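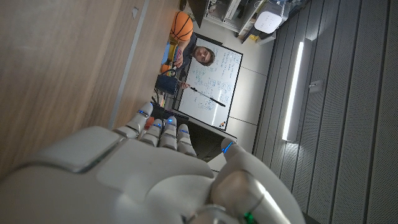
Keeping kitchen drawers running smoothly

Most sticking drawers need cleaning before they need new parts. Crumbs and flour get into the runners and mix with old grease until the rollers drag.

Empty the drawer and pull it out as far as it will go. On older units you lift the front and it comes free. On soft-close runners such as the Skalier there is a clip under each front corner, and both have to be squeezed together.

Vacuum the runners with the narrow nozzle, then wipe them with a cloth wrung out in warm water and washing-up liquid. Dry them well. Old grease that has gone hard comes off with a wooden lolly stick.

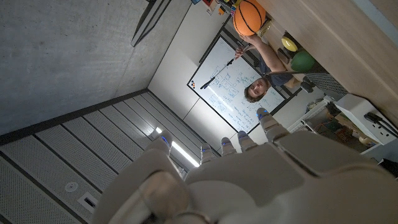

Rub a little candle wax along wooden runners. Metal ones take a dry silicone spray, left for 30 minutes before the drawer goes back. Cooking oil goes sticky within a month or so and should be kept well away.

If the drawer still catches, check the screws. The front pair usually work loose first. Where a hole has worn too wide, pack it with 3 matchsticks and wood glue, leave overnight and refit the screw in the morning.

Knives and heavy pans are best kept in the bottom drawer, towards the back.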